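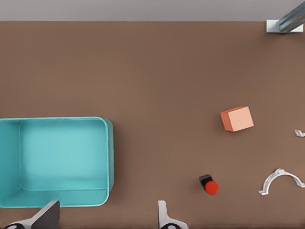
Section 7. Comparing Gripper Finger Sets in the Simulated Cell

7.1 Purpose

This section covers the side-by-side trial of two finger sets on the dual-arm cell model supplied with Kastness Bench. Run the trial before ordering fingers for a physical cell. It applies to parallel grippers only. For vacuum tools, see Section 9.

7.2 Before you start

1. Open the Kastness Bench project and load the cell file named Tusanport.
2. Check that both arms report Ready in the controller panel. If either arm reports Hold, clear the hold before you go on.
3. Load finger set A on both arms. Set B stays in the tool library until step 7.5.
4. Set the simulation step to Fixed. Variable stepping changes the contact results between runs, and the two sets can no longer be compared.
5. Reset the log counter to zero.

NOTE: The cell file locks the table height, the bin positions, and the arm bases. Do not unlock them for this trial.

CAUTION: Loading a new finger set clears the tool center point for that arm. An arm run with a cleared tool center point will drive the fingers into the table model and the run will be thrown out.

7.3 Test parts

The part set has four types: a cube, a push button, a thin arc-shaped bracket, and a bin. The bins are drop targets and are not picked up. Each loose part was chosen for one kind of contact.

Cube: flat faces, parallel contact. Use it as the baseline.
Push button: round cap on a narrower body. Grip on the body. A grip on the cap is logged as a Type 2 contact even when the part is lifted.
Arc bracket: low profile. The fingers must come within the table clearance limit to reach it.

Part colors can be changed in the project settings and have no effect on the results. Bin colors can be changed too, but the sort rule reads them, so edit the rule whenever you edit the bins.

7.4 Checking the wrist camera views

Each arm has its own wrist camera. Check both before the first run.

1. Move the arm to the Survey pose.
2. Open the gripper to full stroke.
3. Confirm that both fingers show at the bottom of the view. If only one shows, the camera mount offset is wrong. Reload the offset from the tool file.
4. Confirm that there is bare table between the fingers and that no part is hidden behind a fingertip.
5. Repeat for the other arm. 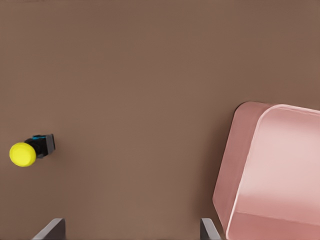 Kastness Bench Set-Up Guide, Issue 4, October 2018 Page 124

A bin may run past the side of the wrist view at the Survey pose. This is acceptable. The controller takes the bin position from the cell file. A loose part that runs past the side of the view is not acceptable for a pick. Shift the pose toward the part and check again.

NOTE: The two views will not match. The arms face different parts of the table, and one view may show parts that the other does not.

7.5 Running the trial

1. Select Trial, then Compare Fingers.
2. Enter 200 as the number of picks for each finger set.
3. Set the grip force limit to the value on the tool sheet. Use the same limit for both sets.
4. Start the run with set A. Leave the viewer speed at normal until the first part of each type has been picked.
5. When the run ends, save the log under the finger set name.
6. Load set B, restore the tool center point on both arms, and repeat steps 3 through 5.

CAUTION: Do not pause a run with a part in the grip. The contact solver restarts on resume, and the part may slip. If a run has been paused this way, delete its log.

7.6 Reading the logs

The log lists each pick by part type, arm, and contact type. Compare the sets by part type first. Totals hide the difference, as cubes are easy for nearly any finger.

In the reference run, set A completed 132 picks and set B completed 124. Set B was ahead on the bracket and behind on the push button, where its narrow tip turned the body in the grip.

Check the overhead view against the log for any pick marked Unknown. Both grippers should be followed in that view down to the table, and the wrist joints should not cross the center line.
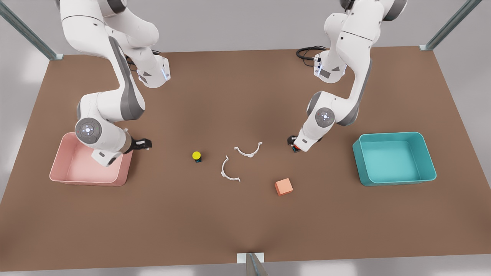
Consuelo Arroyo asks that the force limit be checked again after the switch to set B, as the tool file in earlier issues wrote its own value over the one entered. In her runs the narrow tips looked better than they were until the limit was put back. The check has been added below.

7.6.1 Force limit check

1. Open the controller panel and select Limits.
2. Compare the value shown for each arm with the tool sheet.
3. If the values differ, enter the correct value and select Apply to Both.
4. Discard any log made with the wrong value.

Error 241 during this check means the arms hold different limits. Repeat step 3. If the error returns, reload the cell file and start again from 7.2.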